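Shetty Property Services, Listing Support
Ticket 4-86: Rental listing shows as withdrawn on partner site
Opened: March 8, 2021
Reported by: Indira Kotian, Leasing Office, Plikside Apartments
Assigned to: Muthu Nambiar
Status: Resolved, under observation

Summary of report
The two-bedroom unit at Plikside, Unit 23, is marked Active in the Peta listing system. On the Berari rental search site the same unit is marked Withdrawn, and the inquiry button is missing. The leasing office has received no inquiries through Berari for six days.
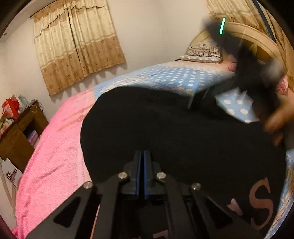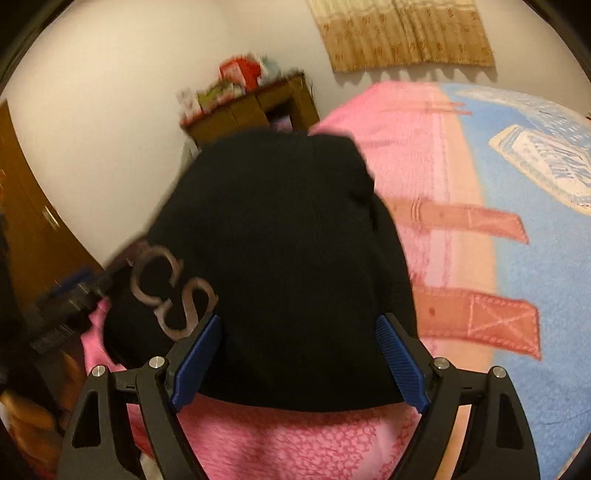
Steps taken by the reporting office
The listing was saved again with no changes. The monthly rent was edited by one dollar and then restored. The office signed out and signed in under a second account. None of these steps changed the status shown on Berari.

Entry 1, M. Nambiar
Confirmed the fault. The nightly export from Peta contains Unit 23 with the correct rent, deposit and move-in date. Berari accepts the file without an error. The other Plikside units in the same file display correctly. The office is asked not to delete the listing and create a new one, as doing so would remove its inquiry history.

Entry 2, M. Nambiar
The listing record holds two end dates. The first belongs to the present listing and is blank. The second was left from the previous lease-up, which closed in November, and does not appear on the standard edit page. Berari reads the second date and treats the unit as withdrawn.

Entry 3, I. Kotian
The office confirms that the unit was let in November and returned to the market after the tenant was released from the lease. Staff used the Relist button and did not use Copy to New Listing. Please advise whether the remaining vacant units are affected.

Entry 4, M. Nambiar
A search of all active records found four with an old end date, including Unit 23. The date has been cleared on each. A manual export was sent to Berari, which may take up to 6 hours to refresh its pages. The Relist button has been reported to the Peta product team as a defect.

Entry 5, I. Kotian
Unit 23 now appears as Available and the inquiry button has returned. A test inquiry reached the leasing inbox. One of the other three units still shows last year's rent.

Entry 6, M. Nambiar
The rent on that unit was entered in the notes field and the price field had not been updated. Corrected by the office at our request. Until the defect is fixed, offices should use Copy to New Listing for any unit that has been let and is returning to the market. This ticket will remain under observation through the next two nightly exports and will then be closed.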